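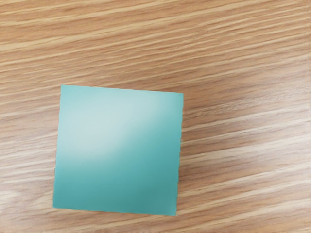 Teal block on a wood-grain tabletop, seen from above.

Stelell Latin Roots Card Box, 3rd edition
2,297 cards, with dividers and a 64-page booklet

I've been selling language stuff out of Bumville for a good while now, and this is the box I end up talking about most (ask anyone who has called the shop with a quick question about shipping). It's a set of Latin root and word-family cards, written by Blandine Caron and Didier Marchal, and it's for people who already have a little Latin and want the vocabulary to finally stick.

Each card has a headword on the front with the long vowels marked. On the back you get the principal parts or the genitive, a short meaning, one phrase from a Roman author, and a line of relatives: the compounds, the diminutives, and whatever English and French made of it later. I love that last line! I lost most of an evening to the card for "cedo" and never got to the D's.

The first 2,000 cards are sorted by frequency. The rest are what Didier calls the stubborn ones, meaning words that look alike and aren't related, plus deponents and a pile of little particles. If you've ever mixed up "quidem" and "quidam" in front of a class, you'll want that section.

What changed from the second edition: Inès Coste went through all the vowel lengths again and fixed a bunch of them, the fourth-declension nouns have their own divider, and the type is one size bigger. The card stock comes from Lebrun now. It's a bit thicker and takes pencil nicely, but gel pens smear, so go easy.

My gripes, so you have them before you order. The etymologies are short, and when a root is disputed you get a question mark and not much else. Late Latin is barely there. The booklet index goes by root and not by headword, and I still flip the wrong way half the time.

Will it work with your textbook? Mostly. Pao-chu Chang made a chapter list for the Dakon first-year course, and I put a printed copy in the box if you ask for it in the order notes. Annick Carré is working on one for the second-year book, which should be ready in October.

Details
Cards: 2,297, printed both sides
Card size: 3 x 5 inches
Language of definitions: English
Booklet: 64 pages, stapled
Blank cards: 40
Replacement dividers: sold separately
Edition: third (second edition cards are the same size, so you can mix them)

Returns are fine within 30 days if the inner wrap is still on. Missing a card? Email me the number printed in the corner and I'll mail you a new one, no charge.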